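Unclogging a Bathtub or Sink With a Plunger: What Works and What I'd Skip

By Mali Gronow

Every few months somebody tells me plungers are finished and that I ought to buy a bottle of something instead. I have bought the bottles. I have bought the foaming powder, the enzyme tablets and a plastic strip with teeth on it. Some of them do something. None of them did as much as ten minutes with a cheap rubber cup, used properly, and most people don't use it properly.

I'm going to cover the bathtub first and the sink after it. Toilets get a short note at the end, mostly about keeping your tools apart.

Before you start

Do not plunge a drain that has chemical cleaner sitting in it. I put this first on purpose. The bottles say it in small print and people read it after they've splashed themselves. If you've already poured something in, leave the plunger in the closet and follow what the label says.

You need:

A plunger with a plain cup, no inner flange
A wet rag for the overflow opening
An old towel for the floor
A bucket, for the sink only
Rubber gloves, and something over your eyes if you're leaning in close

About the plunger itself. I've seen them sold with bellows, with pumps, with a handle that twists. My neighbor Manolis Pappas owns a Hanero with an accordion body that he swears by, and I borrowed it in December. It was louder. I can't say more for it than that. A round rubber cup on a long straight handle is fine, and the long handle matters more than the packaging ever mentions, especially over a freestanding tub where you're reaching across the rim.

Check the cup before you trust it. Press it flat against a smooth, wet surface and pull. If it lets go with no resistance at all, the rubber has probably stiffened or split.
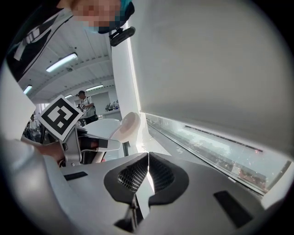
Part one: the bathtub

Step 1. Clear the drain. Lift out the stopper or strainer. If there's hair in reach, pull it out now with your gloved fingers or a bent wire. Half of the "blocked" tubs I've been asked to look at needed nothing further, which makes me wonder about all the tools people buy first.

Step 2. Add water. You want enough to cover the lip of the cup, a couple of inches or so. An empty tub won't work, because you'd be pushing air around. A full tub is just more to mop up.

Step 3. Block the overflow. This is the step that gets left out. If your tub has an overflow opening, push the wet rag into it and hold it there. Leave it open and the pressure goes straight out through it, and then you write a review saying plungers are useless.

Step 4. Seat the cup. Lower it at an angle so the trapped air escapes, then straighten it over the drain. On a freestanding tub with a curved floor, you may have to shift the cup until the whole rim sits flat. A small drain helps you here – there's plenty of room for the cup around it.
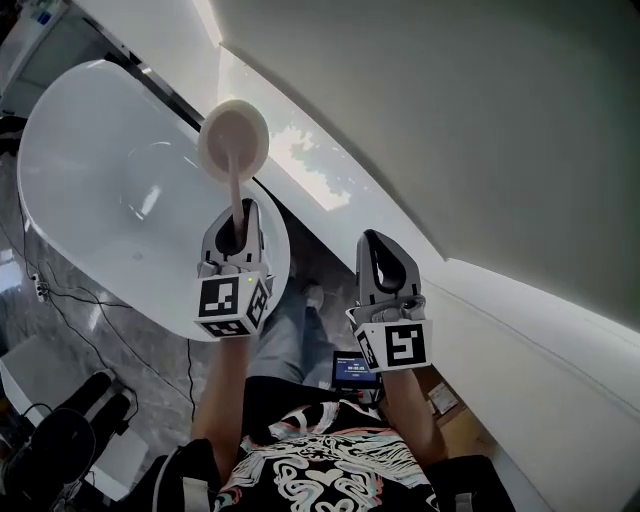
Now, the stroke. People hammer at it, and all the force goes into the push. The pull is where I've had most of my results. Push down slowly the first time to get the seal, then work up and down in short, even strokes without breaking it. Do a dozen or so, then lift the cup away sharply and watch the water.

If it swirls and drops, run the tap for a minute and see whether it keeps up. If nothing moves, repeat. I give it four rounds. After that I stop believing the plunger is going to win, and I get out a drain snake or call a plumber.

Part two: the sink

Same idea, smaller space. Stuff the overflow, cover the cup with water, and if you have a double sink, plug the other side too. Go easier on the strokes. Old joints under a sink can leak when you push on them, so put the bucket underneath and look at it between rounds.

I've read that petroleum jelly around the rim gives you a better seal. I tried it on two sinks. It made the rim slippery and the gloves worse, and the water went down at the same speed as before as far as I could tell.

A note on toilets

Use a different plunger, the kind with a flange that folds out. Keep it for the toilet alone and mark the handle with tape so it doesn't wander over to the tub. Some people say a good rinse is enough to share one between the two. I'm not convinced, and a second plunger costs less than one bottle of the foaming stuff.

Afterward, rinse the cup in clean water, shake it off and stand it somewhere it can dry. Wipe down the tub before anybody bathes in it, and take the rag out of the overflow. I've forgotten mine twice.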